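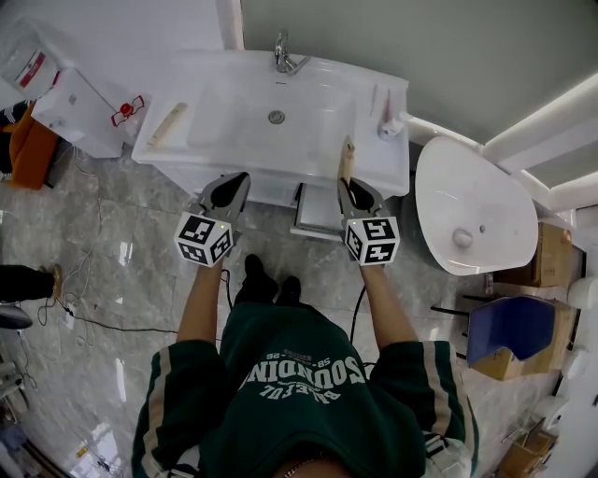

How to do your first shop stocktake (and quite enjoy it)

Posted by Carter Arsenault, 30 December 2023

I love a stocktake. I know how that sounds, but there's something brilliant about picking up every single thing in your shop and remembering why you bought it in the first place. At Evmont we sell homewares, bath things, candles, a bit of kitchen and far too many baskets, and our last count came to 819 separate lines. If you've just opened, or you've taken over a shop from someone else, this is the method I'd use.

What you'll need

A printed stock list with the quantities left blank
Clipboards and pencils (pens run out, pencils don't)
Small coloured stickers
A calculator, or your till system if it does stock
Two people, if you can possibly manage it
Tea

Step 1: Pick a quiet time and stop the clock

Count when the shop is shut. Put a notice on the door a week ahead so regulars don't turn up, and choose a cut-off for sales and deliveries. Anything sold before the cut-off is out of the count, and anything that arrives after it stays in its box with a sticker on. Write the cut-off time at the top of every sheet. You'll be glad of it when a parcel turns up in the middle of the morning and everyone wants to open it!

If you pay for goods before they arrive, start a separate sheet for those. They don't go in the shelf count, but your accountant may want to know about them.

Step 2: Draw a map

A rough sketch of the floor will do. Split it into zones and give each one a letter -- window, front table, left wall, bath corner, counter, stockroom. Then number the shelves from top to bottom, so that C4 always means the same shelf to everybody. Don't forget the odd places: the drawer under the till, the top of the wardrobe you use for display, the box of Christmas returns you shoved behind the curtain.

Anything that isn't for sale wants a red sticker before you begin. That means testers, props, the soap by your own sink, the lamp you brought from home. I once counted my own kettle.
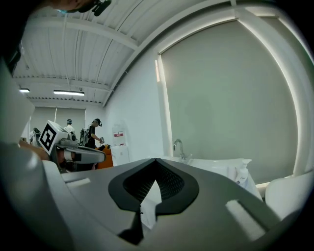 Pump bottle at the end of the counter, blind down.

Step 3: Tidy first, count second

Leave yourself an evening for this. Bring matching items together, pull everything forward, and check for stragglers that customers have put back in the wrong spot. Sets are the big trap. Decide now whether a pack of napkins is one item or several and write the answer on the sheet.

Our Farías glasses come in boxes but we sell them singly, so we count glasses. The Erden towels are sold in bundles, so we count bundles, and loose ones go on a line of their own.

Step 4: Count in pairs

One person counts out loud and the other writes. Swap over whenever your voice starts to go. Work left to right, top to bottom, and put a sticker on each shelf as you finish it. Try not to look at last year's number while you're counting -- it's amazing how easily you talk yourself into agreeing with it.

We stop every 90 minutes for a proper break. Tired people skip shelves, and a biscuit is much cheaper than doing the candle wall again.

If you're on your own, count a zone, write it down, go and do a different zone, then come back and check a handful of lines from the first.

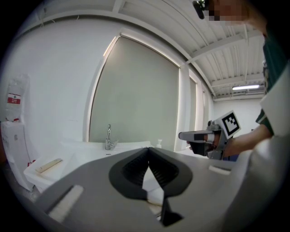

Step 5: Check the surprises

Compare your sheets with the stock list and circle anything that's out. Recount those lines only. For small differences on cheap items I change the number and move on. For anything pricey I go back through the till records, look in the stockroom and check the damages book.

We keep our list in Dakex, but I used a plain spreadsheet for years and it was perfectly good. You want a column for what the list said, one for what you found, one for the cost price and one for notes.

Step 6: Work out the value

Multiply each quantity by what you paid for it, leaving the selling price out of it. If something is chipped, faded or plainly never going to sell at full price, mark it, and ask your accountant how they'd like it valued. Keep the original sheets, pencil smudges and all, in a folder with the year on the front.

Step 7: Use what you've found

My favourite bit! Make a list of everything that hasn't moved since May and another of everything you nearly ran out of. The slow list becomes your sale table. The fast list goes beside you when you place the next order.

Peel off the stickers before you open again. The red ones leave a mark on bare wood if you let them sit.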